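December 2021, print bench

Back on the Dantas edition this week. It's the big harbor painting with the two flying boats, and the plan is still 1000 prints on the heavy cotton stock from Fleltex. I ran 19 proofs before I got a sky I could live with. The painting has this cold gray-green under the clouds and the press kept wanting to make it plain blue – drove me nuts!

What finally helped was going back to the November scan and leaving the sharpening off. The rigging on the near float looks softer on screen, but on paper it reads like brushwork again. Saved it as job 3623, so please don't use the older file (I've moved it out of the folder anyway). 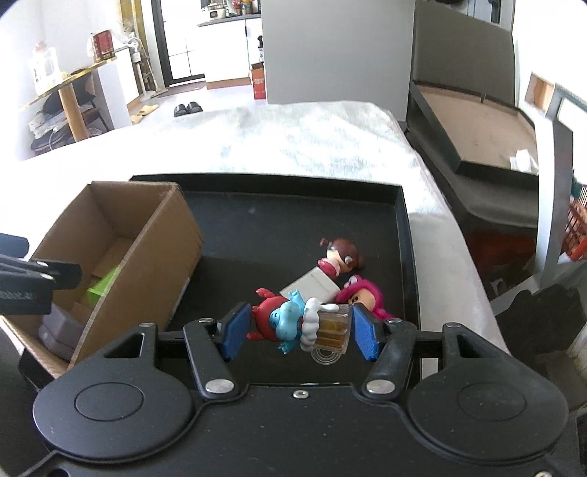
Inar wrote back after seeing proof 12 and said the sky was fine but the squadron markings had gone too orange, and could we check them against the painting in daylight before anybody signs anything. Fair point. I'd been staring at clouds so long I never looked at the wings. Took the red down a touch and they sit much better now.

Still to do: trim marks, the pencil line for the numbering, and a call to Zudon about the sleeves, which came in too narrow for the margin we agreed on. I'd rather wait on new ones than shave the paper. Proof 19 is in the flat drawer, second from the top, with my notes on the back.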